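**Ticket 2431 – grip planner rejects good grasps on tall cylinders**

Component: Starilo planner, wrist perception node
Status: open, workaround in place
Opened: 13 December 2018

OK, so this one has been driving me nuts! Any time the target is a tall cylinder and the hand comes in from the side, the planner throws GRASP_LOW_CONF and backs off, even when the approach looks totally fine to me. I ran 84 attempts on the Skernstead cell and 12 got rejected, all of them on spray cans or bottles. Boxes never do it.

My first guess was a stale hand-eye calibration, so I redid it. No change. Then I rolled the Forklow driver back to the August build (which took forever) – still no change.

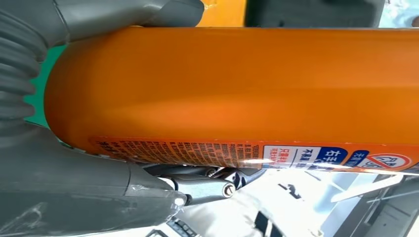 What finally got me somewhere was dumping the segmentation mask right before each reject. The mask splits in 2 wherever there's glare on a shiny surface, and the planner fits its cylinder to the bigger half. So the axis comes out short and the width check fails. Makes sense once you see the masks side by side!

Workaround for now: set mask_merge_gap to 12 in the cell config and restart the perception node (a reload won't pick it up). I've had up to 2 rejects per batch since then, so it's better but not gone.

Still to do: try locked exposure, and check if the Tarawneh branch already has the merge fix. Leaving this open until I've run both.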